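**Gripper slipping on shiny wrappers, pads or linkage?**

*Gevel*
My hand-held gripper has started letting go of snack wrappers — boxes are fine, only the slick stuff slides out. It's got 2,000 grabs on it, maybe more. New pads, or something in the arms?

*Sunee Wannasri*
Oh, I had this all through July! Wipe the pads with a damp lint-free cloth first and let them dry fully. Then wiggle each arm at the joints, and if one side has more play than the other, snug up that pivot. I swap my pads every 3,000 grabs, clean or not.

*korkis50*
just buy new pads 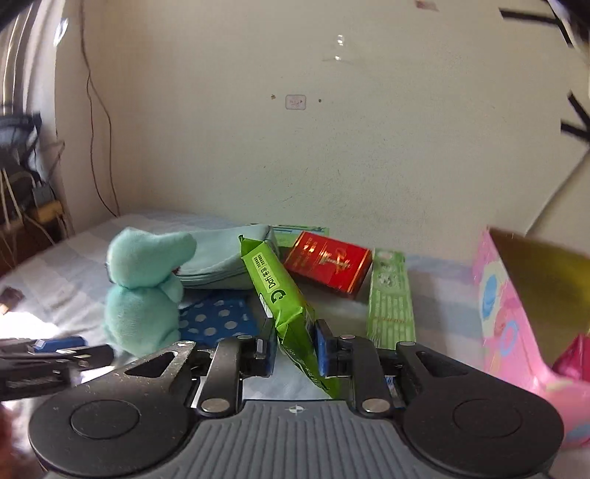 *Sunee's gripper holding a green wrapper between the blue pads*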